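Medical time-out (tennis)

A medical time-out is a break in a tennis match during which a player may be assessed and treated on court for an injury or illness. It is called by the physiotherapist or trainer on duty once an examination has been made, and it is separate from the ordinary rest periods at changeovers and between sets. The usual length is three minutes of treatment, with the clock starting when the assessment is finished.

Procedure

A player who wants treatment tells the chair umpire, who calls the physiotherapist over the radio. If the call is made in the middle of a game, play normally goes on until the next changeover, unless the player cannot continue or the condition needs attention straight away. The physiotherapist asks what has happened, looks at the affected area and decides whether the problem can be treated. The umpire announces the time-out and warns both players when it is nearly over.

Treatment can include strapping, massage, stretching, cleaning and dressing a wound, or giving approved medication. If clothing has to be moved or removed, the player may be taken off court, and an official goes along.

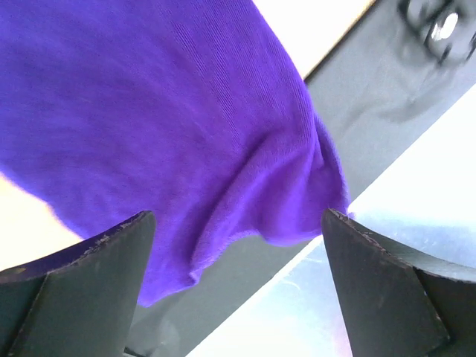 Each treatable condition allows one time-out. A player with a sore shoulder and a rolled ankle can have one for each, but a second full time-out for the same shoulder is not granted. Further treatment of that shoulder has to fit into the changeovers, within the limits set by the competition.

Cramp

Muscle cramp is handled differently from other conditions. Under most codes it can be treated only at changeovers and set breaks, and no time-out is given for it alone. A player who cannot go on because of cramp may give up the points or games needed to reach the next changeover. Where the physiotherapist cannot tell cramp from a strain, the doubt is generally settled in the player's favour.

Bleeding

Play stops as soon as possible when a player is bleeding. The wound is closed and covered, and any blood on the court, the ball or the player's clothes is cleaned up before the match resumes. A longer stoppage may be allowed for this, at the discretion of the supervisor.

Club and regional play

Many smaller competitions have no physiotherapist on site. In these events the referee usually allows a fixed break and the player treats the injury with whatever first aid is at hand. A coach or parent may help if the referee agrees. The Tundholm Shield, an inter-club competition for amateur sides, permits 2 such breaks per player in a match, and the second must be for a different complaint from the first. The Fairweather Cup follows the same rule in singles but counts breaks by pair in doubles.

Practice also varies on who keeps time. At Kivley the referee holds the watch, while at Reda it is left to the umpire of the court in question. Late starts are penalised in both places under the general rule against delay, beginning with a warning and going on to a point penalty.

Criticism

The time-out has long been argued over. A break of several minutes can upset the rhythm of an opponent who is playing well, and players have been accused of asking for treatment at moments that suited them, such as just before the other player serves for a set. Pain cannot be measured from the umpire's chair, and a physiotherapist who is told that something hurts will seldom refuse to look at it.

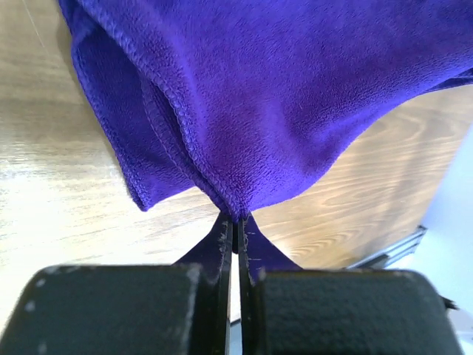

Page 197

Proposals for change have included limiting time-outs to a player's own service games, making the player forfeit a game in exchange for treatment, and setting a single allowance for the whole match. Opponents of these ideas say they would push injured players to keep going when they should not, with a minor tear becoming a serious one.

Saodah Tarigan, in a survey of amateur match records, examined 3,004 singles matches and found no clear sign that the player who took the break went on to win more often than would be expected from the score at the time. She noted that the records rarely gave the nature of the injury and that breaks in the final set were too few to support any firm statement. She recommended that referees write down the body part treated and the score when play stopped.

Effect on the opponent

The opponent may sit, stand or practise serves during a time-out, depending on the competition. Most stay in their chairs. In cold weather a long stoppage can leave the muscles stiff, and for this reason some players put on a jacket and keep moving behind the baseline until time is called.

See also

Retirement (tennis)
Changeover
Toilet break
Point penalty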